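The folding table is where you find out what the job is

I have run the finishing room at Levside for 13 years. We take in baby and toddler clothes that shops have sent back, check them, fold them and send them out again. Since January part of the folding has been done with grippers, held in the hand, so that the movements can be recorded and later given to a machine. I want to set down what has changed, as most of what I read on the subject is written by people who have never folded a romper.

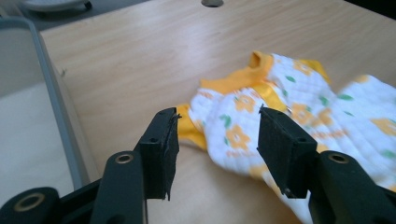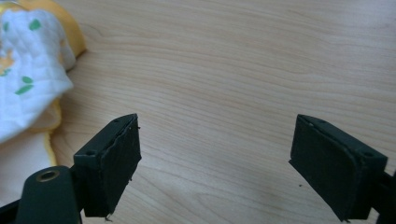

White crinkled cloth with yellow trim, on the table with the gripper.

The first thing that changed was speed, and it went the wrong way. A good folder here does 70 pieces in an hour by hand. With the gripper the same person does 9. Management at Fleren, who own us, knew that would happen and said so, but they left the hourly target on the wall for the first month. People felt slow at a job they had been good at for years. Taking the target down cost nothing and should have been done on day one.

The second thing is harder to put a figure on. A folder feels a weak seam or a stiff patch without looking for it. With a tool between you and the cloth you don't feel it. We have had to put checking back in as a separate step, with separate pay, and two of our older staff now do only that. They like it. I doubt it was in anybody's plan.

Then there is the matter of who owns what the folders know. Aiman Lubis, our union rep, asked for an extra payment for each recorded shift, on the grounds that the company is buying a skill as well as an hour. I thought this was cheeky when he raised it. I have come round to his view. If a machine folds shirts in three years' time because my staff showed it how, they ought to have had something for it beyond the usual wage.

I am not against the machine. Folding is hard on the wrists and the neck, and more than 2 people have left us over the years for that reason alone. What I object to is the way it was brought in, with a short talk in the canteen and a form to sign by Friday. Ask the people at the table first, and pay them for the answer.

Comments

jokari_m
We had the same thing with the targets at our place. Ours are still up.

Pam T
Who decides what the payment per shift is? You don't say whether they got it.

Qaisi
Wrists yes, but holding a gripper all day isn't kind to them either. Has anyone asked?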